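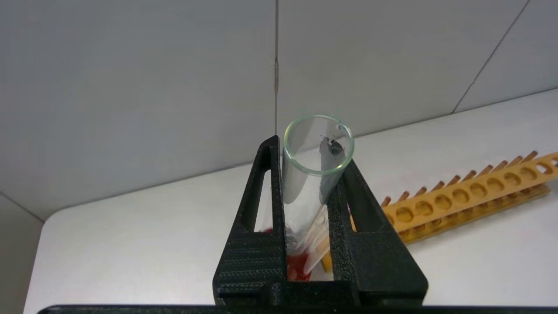 Grekgate is a method for teaching robot arms to handle laboratory glassware from human demonstrations. It was developed by Santeri Kauppinen and Aino Keskinen at the Saarinen laboratory and first described in a report dated 4/28/26. The method is intended for tasks in which a small vessel has to be picked up, carried and placed upright, and in which the vessel itself is transparent and hard for a depth sensor to measure.

Background

Clear glass has long been a difficult material for robotic manipulation. Structured-light and time-of-flight sensors tend to return the distance to whatever lies behind a tube, or nothing at all, and edge-based methods lose the outline against a pale background. Earlier work at Saarinen used a program called Binska, which fitted a cylinder model to each tube before every grasp. Binska worked well with tubes standing in a rack but often failed once a tube was in the gripper, as the fingers hid much of the outline and coloured contents changed the look of the glass.

Kauppinen proposed dropping the cylinder model and learning the motion directly from colour images. Keskinen designed the task set and wrote the first version of the training code.

Method

Demonstrations are recorded by an operator who guides the arm through a complete task. Colour images are stored together with the position of the arm and the opening of the gripper. No depth data are used. The recordings are then divided into short segments at what the authors call gates, the moments when the vessel gains or loses contact with something: the fingers, a rack, a cup or the table. 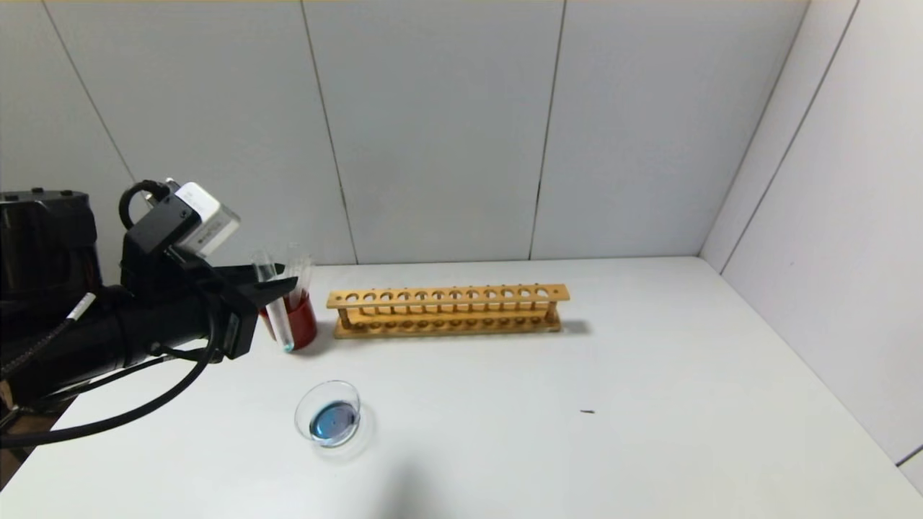
A separate policy is not trained for each segment. A single network receives the current images and the predicted gate, and outputs a short sequence of arm movements. When the predicted gate changes, the rest of the sequence is thrown out and a new one is requested. This keeps the arm from finishing a lowering motion after the tube has already touched bottom, a common cause of breakage in the Binska trials.

The wrist view carries most of the information during grasping and release. The wider view is used mainly for the approach, and for judging whether a tube is leaning. In training, one of the two views is blanked out at random so that the network doesn't come to depend on either alone.

Task set

The published task set has four tasks: lifting a tube from a wooden rack, returning it to a rack, standing it in a cup, and moving it past an open dish without contact. Coloured liquids are used in part of the set. The authors chose them so that a spill could be recognized in the recordings, and to test whether a policy trained on one colour would carry over to another.

Results

The original report was based on 2000 demonstrations. Each task was attempted 100 times with the trained policy. Lifting and returning were the most reliable. Standing a tube in a cup was the weakest, with 53 successful attempts, and most of the failures came from the tube catching on the rim of the cup. With the gates removed and everything else unchanged, performance fell on all four tasks, though the drop was small for lifting.

Transfer between liquid colours was good. Transfer to an empty tube was poorer - the report suggests the network had been using the liquid to locate the bottom of the glass.

Reception and later work

Griet Claeys repeated the rack tasks with a different arm and reported a similar benefit from the gates, but found that the labelling of contact moments was sensitive to the labeller. Two people marking the same recording could disagree by several images, and policies trained on the two sets of labels behaved differently near the rack. Kamarul Pillai later replaced the hand labels with a signal taken from finger motor current. His version, named Istel, needs less preparation but misses light contacts, such as a tube brushing the side of a cup.

Helmi Laitinen has argued that the task set is too narrow to support claims about glassware in general, as it includes no stoppered vessels and no flasks. An extended set covering both was announced for September. The authors have said that pouring will remain outside the scope of the method.

See also

Imitation learning
Laboratory automation
Transparent object perception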